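Visit to the Hedcombe training rooms, August 1, 2024

Aurelio Requena met us at the door. Staff here fold cloth with hand-held grippers, and the recordings go to Trornia.
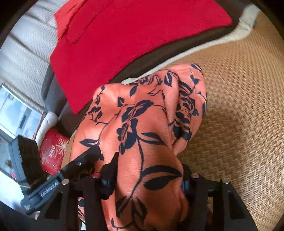

What the staff say

Esperanza Sarmiento used to fold 100 pieces a shift by hand. With grippers she does 30, at the same pay. Her wrists ache less, but she misses talking while she works. Soft, shiny cloth like the orange floral one is the slowest.

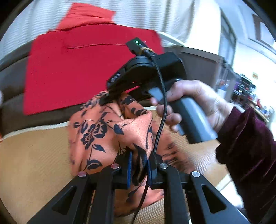 My own interest is in hours. Shifts are now 6 hours, with two breaks. Squeezing a trigger on a pistol-style handle is a different job from folding, and Bilal Smadi wants it graded separately. Talks resume in December.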